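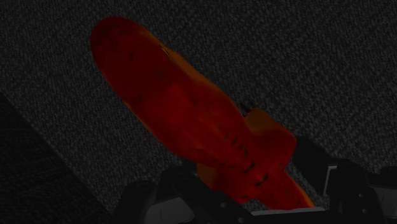

The Trellari mill dyes and finishes upholstery cloth, and its autumn open day is meant for people who buy, cut or specify the stuff. I went for the color work. Black and red make up most of what we order, and both cause us trouble, though of different kinds. Red moves with the light. On a rounded body a deep red goes to orange along the edges and to dark crimson in the middle, and a buyer with a flat swatch in hand will call that a fault when it may be nothing more than shape. The mill's answer is to judge every red twice, once flat on the table and once pulled over a curved form.

Notes written up 11 November 2024, from pages made on the day. The visit was in September.

## Getting there and getting in

The mill stands on the Olaser, downstream of the town, and the access road is single track for the last stretch. Parking is on the grass behind the boiler house. Sign-in was quick. Ear plugs were handed out at the door, and they are needed in the weaving shed, though not past it. Visitors with open shoes were sent to the sample room only, so wear proper ones.

The route follows the cloth: yarn store, weaving, scouring, dyeing, drying, finishing, inspection. Groups were small enough to hear the guide except at the looms.

## Yarn and weaving

Polyester yarn comes in on cones from Cuvum and is kept in a closed store with humidity control. Cones are used in order of arrival and lots are never mixed in one warp. The guide was firm on this point. Two lots can look the same undyed and still take up dye at different rates, and the result is a bar across the cloth that shows only after the heat stage. By then the piece can be sold as a second or overdyed black. A fair part of the mill's black starts life that way, I was told, and it is marked as such on the ticket.

The looms are older than I expected. They run a plain weave and a hopsack for seating, plus a narrow twill that goes mostly to bus operators. I asked about tension across the width. It is checked at both edges and the center at every beam change, and the readings are written on a card that stays with the piece until inspection. We have asked other mills for that card and been told no such thing exists.

## The dyehouse

Dyeing is done in rope form in closed jets. The largest vessel holds 2000 liters and is used for black almost without a break, as cleaning down from black to a pale shade costs most of a shift. Reds have their own vessel. The sequence runs pale to dark through the week and the planner works backward from the cleaning slot.

Polyester needs temperatures above 100 °C to take disperse dye properly, so the jets run under pressure. The part of the cycle that gets the most attention is the climb. If the bath heats too fast through the range where the dye begins to move into the fiber, the outside of the rope takes more than the inside and the piece comes out uneven. The mill slows the climb there and accepts the longer cycle. Cooling is slowed as well, to keep creases from setting.

The red range is called Jin. It is a house name for a set of recipes, each mixed from a red, an orange and a very small amount of blue. The orange part is what makes it hard to hold. It goes onto the fiber earlier than the red, and a cycle stopped short will come out warm. A cycle run long drifts the other way. The lab takes a cutting before the bath is dropped, dries it on a hot plate and reads it against the standard. If it is off, there is one chance to correct.

Black is easier to hit and harder to keep clean. The load of dye is heavy, and whatever does not go into the fiber sits on it and rubs off. There is a reduction clear after every black, then two rinses. I rubbed a white cloth on a finished piece and on one taken before the clear. The second left a gray smear and the first left nothing I could see.

## Inspection and the sofa question

Finished cloth passes over a lit frame and faults are flagged with a string at the edge. Our last order was cut from a piece of 81 meters with three strings in it, which is within the agreed limit - but all three fell in the same stretch, and our cutter lost the whole of it. I raised this at the desk. The mill can supply a fault map with positions on request, at no charge, and I have asked for it on all future pieces.

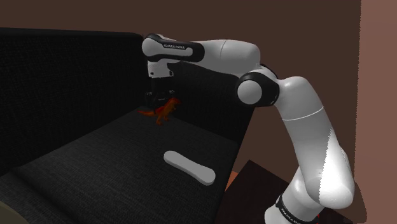 *Black fabric on a sofa. Pile and weave direction should match from seat to back.*

Direction matters more in black than anywhere else. Two panels from one piece, one turned end for end, will read as two blacks under side light. The mill prints an arrow on the back of the cloth at regular intervals, and a good many upholsterers ignore it to save cloth. The sample room had a pair of cushions made up both ways. Under the ceiling lights they matched. Under a lamp at seat height the turned one looked brown.

There is also the question of dust. Plain black weaves show lint badly, the hopsack less so, and an antistatic finish helps for a time. The mill does not claim it survives cleaning, and the data sheet now says so in the main text. It used to be in a footnote.

## Rub and light tests

The test room was the last stop. Abrasion heads run day and night on cut discs, and pieces are pulled at set intervals and compared with an untouched one. Light fastness is done under a lamp with half of each strip covered. Of the strips on the wall, the blacks had held well. One of the older Jin recipes had lost some of its orange on the exposed half and has been withdrawn. Anyone still holding stock from it should keep it away from windows.

## To follow up

- Fault map to be added to our standard order form.
- Ask whether overdyed black can be excluded by line, or only by whole order.
- Request curved-form readings for the two reds we use most.
- Get the loom tension card copied with each delivery, if the mill agrees.
- Check our own sample store for the withdrawn Jin shade.

Tea was in the old wool loft, up an outside stair with a loose tread near the top. The sample books are free but heavy, and the new ones leave out the bus twill, which has to be asked for at the desk.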